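Gindo Hand-Held Gripper Kit: Frequently Asked Questions

Written by Rory Leckie. Last changed August 2021.

I get the same questions about this kit every week, mostly from people who have read the sales page and want a second opinion before they spend the money. Visero, who sell it, have their own FAQ. It is cheerier than mine. I bought my kit at full price and owe them nothing.

What is it?

A two-jaw gripper you hold in your own hand, with a camera on it. You do ordinary jobs with it, the camera records what the jaws do, and the recordings go to Visero's Sandhu service, which is supposed to turn them into something a robot arm can learn from. You don't need to own an arm to make the recordings. You do need one to find out if they were any good, and the sales page is rather quiet on that point.

What does it cost?

The kit is $340. That covers the gripper, a case, a charging lead and 2 spare finger pads. It does not cover Sandhu past the first month. Read the price list twice, because the figure after month one is on a separate page.

Do I need a lab or a special table?

No, and I'd give them credit for this part. The whole case for a hand-held gripper is that you can carry it into a house and work with whatever is lying there. Beds, shelves, floors, the top of a microwave. A bench with a gray cloth and three colored blocks will give you tidy recordings and an arm that is good at three colored blocks.

What sort of jobs should I start with?

Small things on a soft surface. I'd pick a bed over a table for the first few days, as a blanket forgives you when you come in too low. Use a mix: a small box, something knitted, a cloth, a plastic bag, a packet. The box will flatter you. The cloth and the bag won't, and those are the recordings worth having.

Visero's starter guide wants you to clear the room first. I don't. A plaid blanket, a tiled floor, shoes by the door and a cable across the mat are what a home looks like, and I would sooner find out early that the software can't cope.

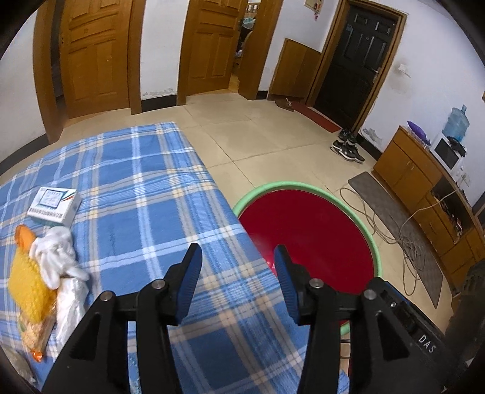

How good are the finger pads?

Better than I expected on knitted things and cloth. The ridges give you some hold without squeezing hard. On thin plastic I'm less impressed. You can pinch a packet by its edge if you are patient, but the pads are wide and you end up pushing it along the blanket. The guide says the pads last "a long time," with no number given. I changed mine in June after 5 weeks of fairly light use.

Is it tiring to hold?

Yes. The sales page shows a smiling man holding one at arm's length, and I would like to know how long he kept that up. I stop after 9 minutes and put it down. My wrist complains before the battery does.

Does the camera see enough?

It sees the jaws and a good deal of the room beyond them. It can't see through the gripper's own body, so anything low and close to it gets partly hidden. Come at things a little from the side if you can. I have asked whether a second camera is planned and got a polite email with no answer in it.

What about privacy?

Think hard about this one. You are recording the inside of a home: doors, notices on the wall, shoes, what people keep on their cabinets. Visero say faces are blurred when you upload. They say nothing about papers or labels. Ask everyone who lives there, put letters away, and watch each recording yourself before it leaves your computer.

Can I use the recordings with someone else's arm?

In theory. Sandhu will export them, and I've loaded a batch into Derero, which I use for my own arm. The files opened. The jaw widths came in wrong and I had to rescale them by hand. Visero call this "fully compatible." I'd call it an afternoon's work.

Will a robot tidy my house at the end of this?

No. With a lot of patient recording you may get an arm to pick up one kind of thing from one kind of surface, most of the time. If the seller's video led you to expect more, watch it again and look for the cuts.

Can I return it?

Within two weeks, unopened. Once the seal on the case is broken you are down to a repair or a swap, at their choice. I have asked them to change this and will update the page if they do.

Should I buy one?

If you already have an arm and are short of recordings from real rooms, maybe. The gripper is solid enough and I still use mine. If you don't have an arm, borrow a kit for a weekend first, and don't sign up for Sandhu until the free month is nearly over and you've tried the export.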